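About the Tusetside Manipulation Group

The Tusetside Manipulation Group is a student robotics group at Sarnmont College. It runs as an elective unit in second semester and as an open club for the remainder of the year. Members work on robot arms, grippers and the software that drives them. The work is restricted to tabletop manipulation: picking, placing, inserting and sorting small everyday objects. We do not build mobile robots, drones or combat robots. Students interested in those should contact the engineering office for the list of other clubs.

Background

The group began as a one-semester project supervised by Warrick Costigan, who teaches mechatronics and still runs the elective. The original project used a hobby servo arm with a payload of 70 grams and open-loop control. It could move a foam block between two trays provided the block was placed within 5 millimetres of a mark. Most of the first year's report concerns the mark.

Prasetyo Lumbantobing joined the following year as lab supervisor and wrote the first version of the control stack, known internally as Jiltlow. Jiltlow handles motion commands, gripper state, camera capture and logging. It has been rewritten in part by each cohort since, and the commit history is considered course reading. Students are expected to keep the logging format stable so that older data can still be replayed.

What members do

Work is organised into tasks. A task consists of a written definition, a set of objects, a start condition, an end condition and a scoring sheet. The present task family is called Pelupessy, after the student team that drafted its definition, and concerns putting thin rigid objects into open containers. Markers and mugs are the usual pairing. Markers roll, they vary in diameter between brands, and they can be gripped at angles that make the next move impossible.

A typical session has an operator, a logger and a safety observer. The operator runs the arm, either under direct control or by starting a trained policy. The logger records the outcome of each attempt against the scoring sheet, including partial results — an object left leaning across the opening is scored separately from one resting inside it. The safety observer has the stop button and no other duties. Roles rotate.

The current dataset holds 942 logged attempts. The target for this task family is 3,000, at which point the definition will be frozen and the data used for the comparison study in the elective. Attempts with missing camera data are kept but flagged. Attempts with no scoring sheet entry are deleted.

Training is done on the college cluster in overnight jobs. Students write their own evaluation plan before a policy is run on hardware, and the plan has to state the number of attempts, the object positions and the lighting. Plans changed after the first attempt are treated as new plans.

Equipment

The arm is mounted on a black platform table and works over a separate wooden table with a curved edge, where the objects are set out. The gripper is a two-finger type. Gripper spares are printed or machined in the college workshop, and students taking the elective complete a workshop induction in the first fortnight.

One camera view comes from the wrist and is used for the final approach. A wider view is used for scoring disputes. Camera calibration is repeated whenever a mount has been touched, and the calibration log is kept with the attempt log. 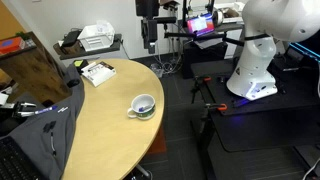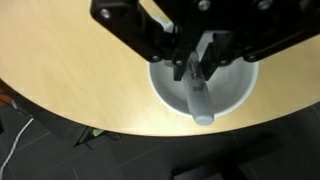
Assessment and joining

The elective is assessed on three items: a task definition, a logbook and a final report. There is no examination. The logbook carries the largest share of the marks and is checked fortnightly. A policy that performs badly but is properly evaluated can receive full marks for the evaluation section. Results presented without the attempt log are not marked.

Club membership is open to any enrolled student. No programming background is required, although members who want to operate the arm must first complete the safety module and serve as logger for five sessions. New members are taken in at the start of each semester, and a smaller intake is held in May if there are places.

Secondary school students may visit by arrangement with their teacher. Visits last one hour and include a short period of supervised direct control. Enclosed shoes are required in the lab and long hair must be tied back.

Competition

The group enters the intercollegiate manipulation challenge in the years when the rules permit own-platform entries. Teams have four members. Selection is made on logbook quality and on availability during the mid-year break. Code prepared for competition is merged back into Jiltlow afterwards or removed from the server.

Data and code requests

Task definitions and scoring sheets are available on request to other schools and clubs. Requests for the attempt data should state the intended use and the storage arrangements. Replies are slower during assessment weeks.

This site uses cookies to remember your preferences and measure traffic. Accept | Manage settings

Contact | Privacy | © Sarnmont College, Tusetside Manipulation Group | Back to top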